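Taking my mother to a robotics open day – what should we expect?
Posted by Rhea Maglaya, 25/03/2024

Hello everyone. My mum and I have put our names down for the open day at Zurnow in July, the one where they show how household robots are taught to lay and clear tables. She is 17 weeks on from a hip operation and very keen, bless her, but I don't want to drag her round if it's all slides and standing about. Has anyone been? Is there seating, and do visitors get to try anything?

Hanne Tikkanen
I went last summer and had a lovely time, so do take her! You start in a room done up like somebody's lounge, and the first half hour is spent on the human side of it, with a person doing the chore at an ordinary pace while one of the staff talks you through it. Glasses and a tray were the job when I went, and I could have watched for ages. You never notice how much your hands are doing until someone slows down and explains it.

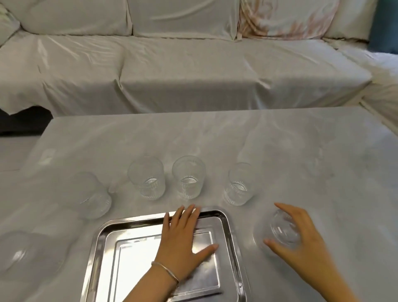
Hakim Hidayat found the glasses part the best of the day too, and says the staff were happy to be asked why clear things are so hard for a robot to pick out – it's to do with seeing through them to whatever is behind. Worth saving a question for that one. After the talk we moved next door to the robot itself, which was slower than I'd imagined, and there were chairs along one wall. Ring ahead and ask them to keep one for your mum.

Wilfredo Navarro
Bus 165 stops outside. Don't get the 161, it goes the long way round. Tea was nice. Didn't try anything myself, the queue was too long.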